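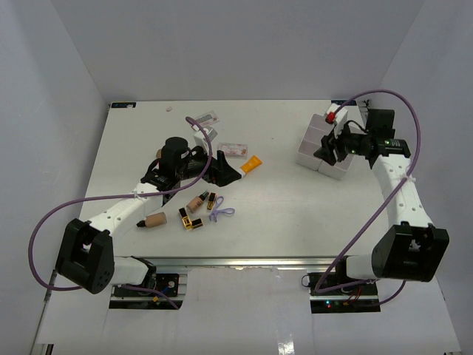 Makeup sort, partway through. Lipsticks in the middle, white boxes at the back right.

1/ I'm clearing out my makeup this month and writing it down as I go, mostly so I don't buy the same things again in September. Long thread. Mute me if you came for the garden.

2/ Some background. I moved to Clumberg four years ago with one shoebox of cosmetics. Since then it has spread to the bathroom cabinet, two coat pockets, a desk drawer and the glove compartment. I could never find the lipstick I wanted, so I would buy another one.

3/ The rule I'm using came from my neighbor Hedvika Koubek. Everything goes out onto a plain white surface before any decision gets made. No sorting inside the drawer. She did her spice cupboard that way and threw out two jars of cumin.

4/ White matters more than I expected. On my brown dresser the gold and black lipsticks all looked the same. On white you can tell a beige tube from a gold one without picking it up.

5/ Lips first. Gold-and-black lipsticks go together, and the beige tube with the black cap stays next to them for now. I thought I had more variety than this. My taste has apparently been very steady.

6/ How I check a lipstick: cap off, smell it, look for beads of moisture on the surface, one swipe on the back of the hand. If it smells like crayons or old cooking oil, it goes. If it drags, I give it a day at room temperature and try again.

7/ The makeup stick is a separate question. Beige, black tip, and I keep reaching for it thinking it's a lipstick. It's going in a different compartment from now on.

8/ Creams. The tube with the yellow-orange cap is the easiest thing to spot in the whole lot, and I'd like everything to have a cap like that. It's a keeper. I've started writing the month I opened a cream on the bottom of the tube in permanent marker. On a glossy tube you have to wipe it with rubbing alcohol first or the ink comes off on your hands.

9/ Look for the little open-jar symbol on the label. The number next to it is how many months the product is good for after opening. It is usually tiny and usually near the crimp. I went years without reading one.

10/ The white boxes. I like a plain cube box and I always think I'll use it for something. They stack well, and that is the problem — a neat stack looks like storage when it's mostly air.

11/ What I decided on boxes: keep one if something will live in it by the end of the day. Flatten the rest. Tùng Khổng wrote to say he keeps the boxes for anything he might give away as a gift. Fair enough, but I know myself, and I would still have them in ten years.

12/ There's a small red cap sitting on top of the stack. I'm giving it until the end of the sort to be matched with something. After that it's trash. Caps without tubes are the socks of this hobby.

13/ Also one lavender hair tie. Hair ties turn up in every drawer I own. They have their own hook by the bathroom mirror now and they are not allowed back in with the makeup.

14/ Châu Tôn asked what I'm putting it all in afterward. I looked at the Mulligan organizer, the acrylic one with drawers. It costs 188 with the lid and I can't justify that for lipstick. I bought a Kullport tray with 11 compartments. No lid, washes in the sink.

15/ Notes on the tray after using it in the bathroom for a while. The compartments are deep enough for lipsticks to stand up. Cream tubes have to go in cap down or they tip over. The corners collect powder. I would still buy it again.

16/ If you're buying any kind of organizer, sort first and measure second. My first one didn't fit the shelf, and I had bought it before I knew what was going in it. It holds batteries now.

17/ Question from Khoa Nghiêm about giving away unused things. Ask the place before you bring anything. The shelter near me only takes sealed items and wants them in the original packaging, so go through your boxes before you flatten them. I forgot that part last year.

18/ Opened lipsticks I don't pass on, even to family. You can spray the surface with alcohol and cut the top off, and people do, but it's a lot of work for a shade neither of you liked.

19/ For empties, check whether your pharmacy has a drop-off bin. Mine has one behind the counter and you have to ask. They want tubes cut open and rinsed. Kitchen scissors will do it, though you'll be washing the scissors twice.

20/ Small thing I learned the hard way: don't sort lipstick near a radiator or in direct sun. I lost a good one that way in spring. It went soft, slumped against the inside of the cap, and that was the end of it.

21/ The order I'd suggest if you're doing your own: lips, then creams, then sticks and pencils, then powders, then brushes. Powders late, so they don't get over everything else. Brushes last because they need washing and then the sink is full.

22/ A reply asked how long it takes. Longer than an evening if you test everything on your hand, and you do run out of hand. I use the inside of my forearm for the second round. Micellar water takes most of it off and a little dish soap gets the rest.

23/ Định Khúc wants to know why I don't just keep a list on my phone. I tried. I used Rerport for a few weeks and typed in every shade name. Then I bought two things without adding them and stopped trusting the list. A tray I can look down into works better for me.

24/ Eye products are next and I'm expecting to lose most of them. Mascara gets three months with me, whatever the label says. I have one that moved here from the old apartment and I already know what I'm going to find.

25/ I'll add to this thread when the powders are done. If anyone has a way of getting pressed powder out of the corners of a tray without scratching it, I'm interested. A cotton swab is too soft and a toothpick is too sharp.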